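Bottled Tea

Bottled tea is tea that has been brewed, sweetened or left plain, and sealed in a container so it can be drunk without any further work. It is one of the great quiet success stories of the drinks trade: a leaf that once needed a kettle, a pot and some patience can now be had at a bus stop at 2 in the morning!

Most bottled tea starts with black, green or oolong leaves steeped in large tanks. The leaves are strained out, and sugar, lemon juice or milk may go in. Lemon tea is a wonderful case, as the acid lightens the color of black tea and sharpens its taste at the same time. Vitamin C is often added to slow browning.

Regional styles

The port town of Cundutport is known for a dark, very sweet lemon tea, sold cold from street carts long before anyone bottled it. The Hiltik works began filling glass bottles there with a crew of 15, and at its peak it supplied 106 shops along the coast. Inland, in Lustden, people favor a smoky tea with no sugar at all (a real treat with fried food). The Pirzada style, named for the market where it was first sold, adds cardamom and a pinch of salt.

Containers

Glass came first and is still loved by collectors, who trade old bottles and caps with great energy. Plastic took over because it is light and hard to break. Cartons and cans remain common in vending machines.

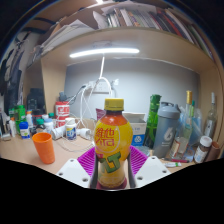 Why does some bottled tea turn cloudy in the fridge?

Tannins and caffeine in the tea bind together as it cools and form tiny particles. Makers call this tea cream. It is harmless, and gentle warming usually clears it.

Contact the editors | Copyright, all rights reserved | Back to top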